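Paddock Help > Motorcycle Racing > Tires and Setup

Went too hard on the rear at Brivness, how do you pick a compound when the track is cold?

posted by slowlane_gus, 01/02/2026

Print this page | E-mail this thread

Hi all! Second season club racer here, middleweight twin class, and I think I threw away my championship spot on a tire choice. Last round was Brivness in November, 15 laps, and I was sitting third in the points going in (my best ever, I'd told my whole family). It was chilly in the morning but the sun came out right before our race, so I talked myself into the medium rear when almost everybody on my row had the soft.

Well. The first four laps were awful. Rear stepping out of every left, no drive out of the hairpin, and I went from sixth to somewhere way back. By lap ten it felt fine and I was catching people again, but it was far too late by then. Finished the year fifth in the points.

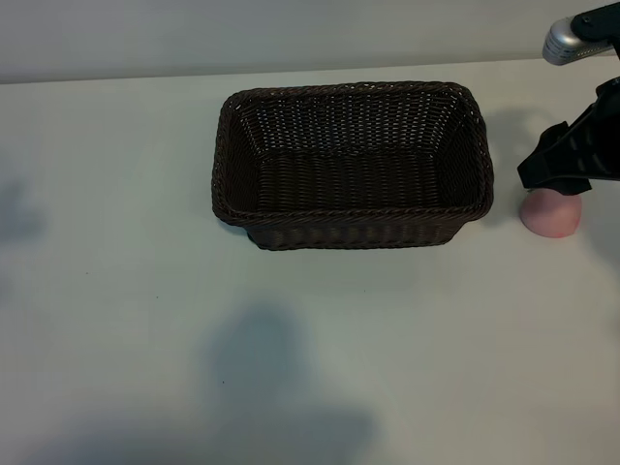

Boychuk_fan149 wrote that the sun coming out fools everyone at Brivness, and that the air warms up a good hour before the asphalt does. Get one of those cheap infrared thermometers and point it at the track by the pit exit, then again in the shade if they'll let you walk down there. The left side of your tire hardly gets worked on that layout, so it's the shaded lefts that bite you. I'd have gone soft and I'd have gone soft again the next day too.

I did have warmers on, by the way, set where the tire guy told me. They came off on the grid and then we had a long wait for a stalled bike, so maybe that was part of it? What I want to know is whether there's some kind of rule you all use, or if it's just guessing. My tires are Everums if that matters.

twostroke_dad

Soft. Always soft in a club race. 15 laps is nothing.

pitwall_marnie

Okay, I don't agree with "always," I've cooked a soft at Pidulero in under ten laps and had to limp it home while the whole field went by! But for a cold day at Brivness, yes, soft.

What I do is keep a notebook. Track temp, air temp, compound, pressures hot and cold, and what the tire looked like when it came in. After one season you'll have pages for every circuit you go to, and you stop asking the guy next to you, who is guessing as well. If the tear on the left edge looks rough and balled up, the rubber probably never got hot enough on that side, and going harder only makes that worse. Start there before you touch the suspension (I wasted most of a year on rebound clicks for what was a tire problem).

About the long wait on the grid: that hurts a lot more than people think. If there's a delay and the rules at your club let you, get the warmers back on. Ours lets us if the board is out. If you can't, ride the first two laps like it's damp, especially to the left. You lose a couple of places but you're still in it.

And fifth in your second season is good, so tell your family that.

slowlane_gus

Thanks, both of you! Ordered a thermometer last night. I still have that rear in the garage and the left edge looks just like you said, all balled up. Does anyone know if the Everum soft runs the same cold pressure as the medium? The chart I have only lists the medium.

pitwall_marnie

Mine go a touch lower, but ask whoever sells them at your track, they'll have the sheet for your size.

Contact us | Copyright Paddock Help | Back to top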